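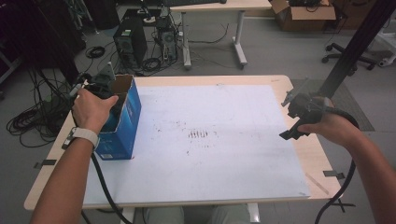

Rovton box scheme to carry on, though fewer than half have come back

Print this page | E-mail this to a friend

Mar 31, 2024

A scheme that asks people in Rovton to hand back their cardboard packing boxes for another trip is to be extended until October, despite figures which show that most of the boxes sent out so far have not been seen again.

Sevance, the name given to the blue boxes and to the deposit that goes with them, was launched with a good deal of noise last year by the packaging firm Batanov. Shops that sign up pay for the boxes, customers pay a deposit of £2 on top of their order, and the money is given back when the box is returned flat and in a fit state to be used again. The company said at the start that it would "change how the town thinks about cardboard".

By its own count, 751 boxes have gone out to customers and 304 have been returned. The firm had ordered 800, so nearly the whole stock has left the building and a good deal less than half has found its way home.

Satish Pisharody, who speaks for Batanov, called the results "really encouraging for a first go". Asked what number would have been discouraging, he said the company had not set one.

"You have to remember these are early days," he said. "People have a habit with boxes. They put them in the loft, they put them in the recycling, they give them to the cat. We're asking them to break that habit and it was never going to happen in one go."

It is a fair point, although it was not made in the launch leaflet, which spoke of boxes "going round and round". The leaflet did not say how many times round a box was expected to go. Mr Pisharody said the hope was for each one to be used "several times". He could not say how many had been out more than once, as the boxes are not numbered.

That is an odd gap in a scheme whose whole case depends on the same box being used again. A box that is a little heavier than an ordinary one, as these are, has to make more than one trip before it saves anything at all. If it goes out once and ends up in the recycling with everything else, the town has simply been sold a thicker box in a nicer colour.

Danish Yousafzai runs a shop selling second-hand computer parts and was one of the first to join. He says he likes the boxes and would go on buying them with or without the deposit.

"They stand up on the table on their own while you're filling them, which sounds like nothing until you've done it with the floppy sort," he said. "The flaps stay where you put them. For a keyboard or a fan or a few cables it's a good box. Is it a better box for the planet? I couldn't tell you. I don't think they could either."

He has had a few back, some of them with the flaps torn where the tape was pulled off in a hurry. Under the rules those do not count as fit for use and the customer should lose the deposit. Mr Yousafzai pays it out anyway. "I'm not going to stand there arguing with somebody over two quid and a bit of brown tape," he said. He believes other shops do the same, which means the 304 may include some boxes that went straight into the bin round the back. Batanov says it has no reason to think so. It also says it does not check.

The tape is a sore point all round. Shops were told at first that none would be needed, because the bottom folds shut and holds itself. That works for light things. Anything with a bit of weight to it is taped, and the blue outer layer tends to come away with the tape and leave the plain brown showing. Surachet Kaewkla, who packs orders for a kitchenware shop on the Nadar road, said she could get two trips out of most boxes and perhaps three if the customer was careful.

"The blue looks lovely when it's new," she said. "After it's been through the post it looks like any old box that somebody has painted. People are paying a deposit, so they expect it to be nice. Then they ask me for a new one, and I give them a new one."

She has put in a request for the same box without the coloured outside. She was told this would be looked at.

Some advice on packing went out to shops in the winter, in the form of a two-page sheet. It suggests a flat, light-coloured surface to work on, so that small parts and screws are easy to spot, and says the box should be opened fully and stood to one side before anything is put near it. Cables should go in last, tied, and never loose on top of other goods. The sheet ends by asking packers to "take pride in the fold".

Mr Yousafzai said he had read it once. "I've been putting things in boxes for a long time," he said. "The bit about the white surface is right, I'll give them that. A black screw on a dark bench is gone for good. But it marks. You'll have smudges all over it inside a week, and then you're looking at specks and wondering which of them is the screw."

The scheme has also had public money, though not a great deal of it. A small grant from the council's waste fund paid for the leaflets and for the return points, which are metal cages in the entrances of shops that take part. Councillor Yamuna Panicker voted for the grant and says she would do so again, but she wants to see better records before any more is handed over.

"I was told we'd get a full report," she said. "What I got was a single page with a picture of a leaf on it. I'd like to know where the boxes are. If they're in people's lofts, fine, tell us they're in people's lofts. Just don't tell me it's a success because they haven't come back yet."

She also asked whether the deposit was too low. Somebody who buys from a shop at the other end of town has to carry a flat box on the bus to get the money back, and quite a few will decide that it is not worth the bother. Batanov says a higher deposit would put shoppers off at the till. Both of these things may well be true, and if they are, it is hard to see what figure would do the job.

Then there is the matter of the money that is not claimed. With 751 boxes out and 304 back, deposits on 447 of them are sitting somewhere. At £2 each that comes to £894. The terms printed on the receipt say unclaimed deposits "will be put towards the running of the scheme". Mr Pisharody confirmed that this was so, and that the running of the scheme was carried out by Batanov. He did not accept that the firm did better out of a box that stayed away than one that came back.

"That would be a very cynical way of looking at it," he said.

Not everyone is so doubtful. Aravind Hegde, who teaches design at the college and gave the firm some early advice, said the box itself was a solid piece of work and that people were too quick to write off something that was still being tried. He pointed out that ordinary boxes are never counted at all.

"We have no idea how many times a normal box gets used in a normal home," he said. "Maybe it's more than we think. My own mother has kept the same one for her Christmas lights for as long as I can remember. At least here somebody's got a number, even if it's not a number they like."

He agreed that numbering the boxes would have been a good idea. He said he had suggested it. Batanov says it was considered but would have added to the price, and that the small white print near the base was kept short to save ink. A code may be added when more are ordered.

More will be ordered, it seems, whatever happens. With so few of the first batch left in the store room, the company says it will need fresh stock to keep shops supplied through the summer. It would not say how many. It did say that the new boxes would be made with "even more reuse in mind", that the fold at the bottom had been changed so that it holds better under weight, and that shops would be asked once again not to use tape.

Mrs Kaewkla has been sent one of the new ones to try. She put a cast-iron pan in it and picked it up, and then went and got the tape.

Shops that want to join can ask at any of the return points. Customers with Sevance boxes at home can take them back to any shop in the scheme, flat and empty, and do not need to show a receipt.

Print this page | E-mail this to a friend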